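Solar surveyor wanted, Braltbridge (full time)

Hello! I run the rooftop team at Draltus, and we're after another surveyor to join us before the autumn rush. We fit solar panels and batteries for homes, farms and small businesses in and around Braltbridge. Last year we finished 637 jobs, and the phone hasn't stopped ringing since May, so I could really do with another pair of hands (and another pair of boots on the ladder).

You'd be out on site most of the week, measuring roofs, checking lofts and fuse boards, looking for shade and talking people through what will fit. I like surveyors who listen — a farmer with a big dairy shed wants something quite different from a couple in a terrace. Back at the office you'd turn your notes into a layout for our designers.

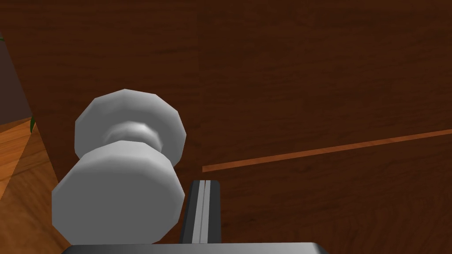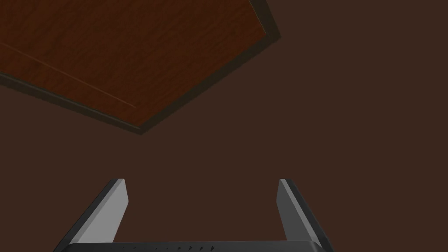 Elaine Honorato
Rooftop Team Lead, Draltus

We've just taken on the Trorkeo estate too, which will be 3,396 panels by the time we're done, and you'd be surveying there from your first month. It's a big one for us and I'm a bit giddy about it!

You'll need a full driving licence, a head for heights and some time spent in roofing, electrical work or surveying. Solar experience is handy, but I came from kitchen fitting myself and picked it up as I went. We'll pay for your training and give you a van, tools and 22 days' holiday plus bank holidays. Pay depends on experience, so tell me what you're on now and we'll talk.

To apply, send me your CV and a few lines about a tricky job you've sorted out. No long cover letters, please. Applications close on 2019-07-12. Interviews are at our Luangrath Road office, with a short site visit afterwards — bring sturdy shoes.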